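Planning and Buying for the Arm Stations: Your Questions
Orwood Makers' Lab
Updated September 27, 2019

Can we really afford a robot arm?
Yes! Maybe sooner than you think, too. The arm is the big number everybody stares at, but it's the easiest one to plan for because it comes on a single quote. Start there, then write down everything that has to be bolted to it, plugged into it or set underneath it.

What do people forget to budget for?
Spare fingers, first and always. Then cables long enough to reach the wall, a decent table, and shipping (our mounting plate went from Plitthorpe to the wrong loading dock and back again). We set aside $685 for small parts on our first station and spent every bit of it.

Should we buy the gripper with the arm or separately?
Ghazal Soltani bought ours separately and would do it that way again. Make a list of what you want to pick up before you shop. If most of it is small and has flat sides, a plain two-finger parallel gripper will take you a long way, and it's such a nice thing to learn on.

Do we need a wrist camera right away?
You can add one later, but ask about the bracket and the cable now. Fitting both on the same day as the gripper saves you taking the wrist apart twice.

How much table do we need?
More than the arm's reach on every side you plan to work from. Go for a plain, light top if you can. Small parts are easy to spot on it, and scuffs are fine, so don't pay extra for a fancy finish. 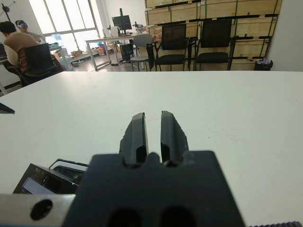 Leave money for the rest of the room as well. Chairs, shelving and monitor arms all add up, and they come out of the same budget line here.

How long does ordering take?
Our last order took nine weeks from quote to delivery. If you want to be running in November, get your quotes in now.

Who signs off?
Parviz Pakzad for anything electrical, Yutong Meng for everything else. Send both of them the same parts list, with part numbers please!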